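6.2 If the arm stops and reports a lost link

Please don't worry, this is the fault we hear about most on the Fusano, and it usually comes down to one plug.

1. Press the stop button and leave it pressed.
2. Find the Ethernet plug hanging free below the switch.
3. Push it into a blue port until it clicks.

Caution: keep your hands well clear of the gripper fingers.
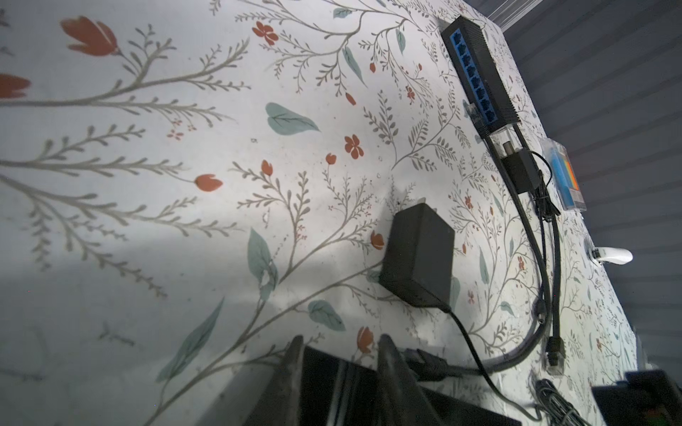
Luik, May 3, 2025

4. Release the stop and wait 24 seconds. If the fault comes back, kindly write to Arūnas Juška at Prinov.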